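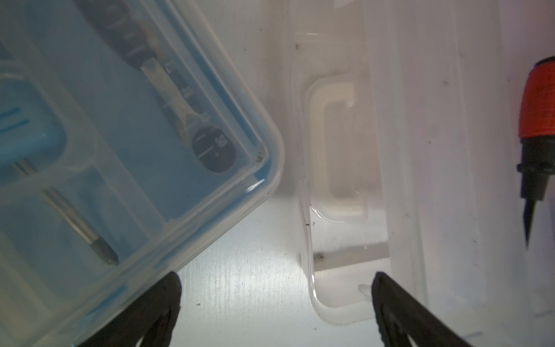 Blue case with translucent lid and clear frosted container, on brushed metal.

Barta Street Tool Library
Minutes of the July members' meeting

Held in the back room at Barta Street. The meeting opened at 6:30 p.m. with 41 members present, which is enough for a quorum. The chair ran the meeting and the secretary took notes.

1. Minutes of the last meeting
Approved with one correction. The late fee for ladders was recorded as a weekly charge. It is a daily charge.

2. Matters arising
The side door has a new lock. Old keys no longer work and should be handed in at the desk. The leak over the paint shelves has been patched, but the landlord has not repaired the gutter. The secretary will write again.

3. Money
The balance was read out and accepted. Dues came in a little under budget, mostly from members who joined last summer and have not renewed. Reminders will go out by email first and by post to anyone with no email on record. The meeting agreed to spend up to $300 on replacement blades, sanding belts and extension cords. A proposal to raise dues was held over until the fall meeting.

4. Storage of small tools
There was a long discussion on this. Small hand tools are coming back in the wrong boxes, or in no box, and the Saturday desk is losing time sorting them. Points raised from the floor:
– Lids should be clear or cloudy enough to see through, so the desk can check the contents without opening every box.
– Labels on lids wear off. Several members would like them on the short end instead.
– Sets with loose parts should have a printed list inside.
– One member asked for foam inserts. The general view was that these take too long to cut and cannot be changed when a tool is replaced.
Agreed: the desk team will relabel the small tool shelves, starting with wrenches and sockets, and report back at the next meeting. The library will close for one Thursday evening while this is done. A notice will go on the door.

5. Dela branch
The Dela branch has asked to borrow our second tile saw for the season. Agreed, provided they collect it and return it clean. Dela has offered their post hole digger in exchange. Members wanting it should ask at the desk – it will not be in our online catalog.

6. Repair evening at Cusura Hall
The hall is confirmed from 5 to 9 p.m. We have 7 people signed up to do repairs and would like more, especially for sewing machines and lamps. The hall can seat 60. No microwaves or televisions will be accepted. A member asked whether bicycles were included. They are, but only for brakes, chains and flat tires.

7. Bidura Lane garden request
The Bidura Lane gardeners asked for a group membership so that any of their people can check out tools. Some members were concerned about who pays if a tool is lost. After discussion it was agreed to offer a group card with two named borrowers, on trial until the end of the year. Two members voted against.

8. Other business
The large pipe clamps are still missing. Please check your garage.
The coffee urn needs a new cord and should not be used.
A request for Sunday hours was noted. It will need more desk staff before it can go any further.

The meeting closed at 8:10 p.m. The next meeting will be in September, same room.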